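印刷用ページ | メールで送る | シェア 13

4.2 洗濯物の取り出し課題

前節で述べたタオル畳みの結果は、正直なところ私たちの期待をいくらか上回るものであった。しかし、家庭の洗濯という仕事を一度でも毎日の習慣として引き受けたことのある読者なら、畳む作業がその長い流れの終わりのほうに位置するにすぎないことをよくご存じだろう。洗濯機の扉を開け、中のものをかごに移し、途中で落とした靴下を拾い、最後に槽の奥をもう一度のぞく。人がほとんど考えずに済ませているこの一続きの動作を、現在の双腕ロボットがどこまで任せてもらえる水準にあるのか、本節ではこの点を少し丁寧に見ていきたい。

課題の設定にあたっては、Lullvilleの家庭を対象とした聞き取り(第2節)で得られた意見をできるだけ尊重した。洗濯機は前面に丸い扉をもつドラム式とし、かごはその正面の床に直接置く。高さを合わせるための台は用いない。制御にはSorico方策を、比較対象には把持点を規則で選ぶClarnine方式を用い、両者に同じ初期配置を与えた。 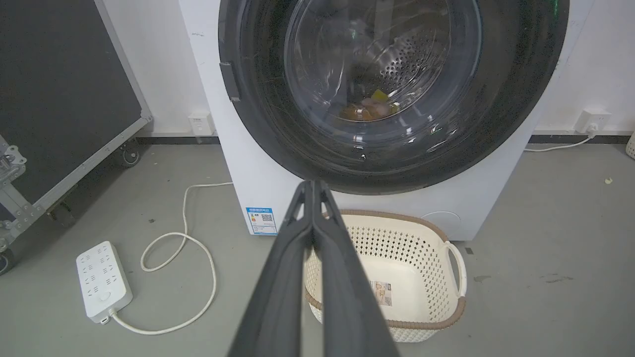 試行は扉が閉じた状態から始まり、(a)扉の開放、(b)衣類の把持、(c)かごへの移送、(d)取り残しの確認、の四段階に分けて採点した。段階ごとに分けたのは、全体の成否だけを記録すると、あと一枚で終わるところまで進んだ試行も、扉に触れることすらできなかった試行も、同じ「失敗」の一語にまとめられてしまうからである。これは予備実験の段階で共著者のShiyu Qianが強く主張した点であり、後から振り返ると、この助言にはずいぶん助けられた。

全353試行のうち、四段階すべてを人の介入なしに終えたものは114試行であった。この数字をどう受け止めるかは、読者の立場によってかなり異なると思う。研究室で長くこの種の課題に取り組んできた者にとっては励みになる値だが、仕事から帰って夕食の支度をしながら洗濯も片づけたいという人にとっては、まだ機械に預けて目を離せる値とはいえない。私たち自身の気持ちも、この二つの間を行ったり来たりしている。
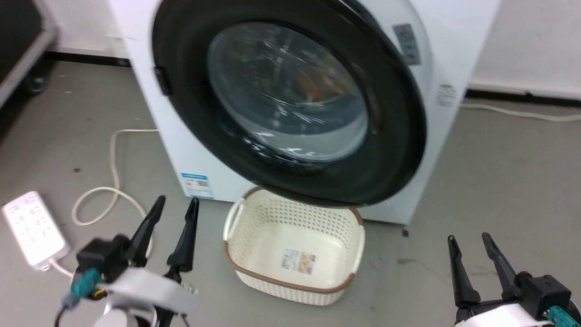
図7 取り出し課題の作業環境。洗濯機の扉は開いており、手前に空のかごを置いている。

失敗の内訳を見ると、扉の開放そのものでつまずく例は比較的少なく、多くは開いた後に起きていた。丸い扉は開くと手前の空間をかなり占めるため、腕がこれを避けて槽の奥へ向かおうとすると、手首の姿勢に余裕がなくなる。人であれば腰をかがめ、肩を少し入れ、扉を肘で軽く押しやるところだが、今回の方策はそうした体全体の工夫をまだ学んでいない。加えて、衣類どうしが絡んでいる場合には、一枚をつまんだつもりで三枚が連なって出てくることがあり、そのうちの端の一枚がかごの縁を越えられずに床へ落ちた。

取り残しの確認も、思いのほか難しい段階であった。槽の奥に張りついた薄手の衣類は手首のカメラからも見つけにくく、11試行では、方策が作業終了と判断した後に小物が一点残っていた。家庭では、この一点が翌日の洗濯物に混ざることになる。聞き取りに応じてくれたNinaさん(仮名)は、自分で最後にのぞき込むのなら初めから自分で出したほうが早い、と話してくれた。評価指標を考えるうえで、私たちはこの率直な感想を何度も読み返した。

なお、Clarnine方式は衣類が一か所に固まっているときには安定した動きを見せ、把持一回あたりの所要時間も短かった。したがって、把持点の候補は規則で絞り込み、扉の回避と移送は学習した方策に委ねるという組み合わせにも、十分に試す価値があると考えている。その予備的な結果は4.3節で述べる。

コメント 0 | このページを印刷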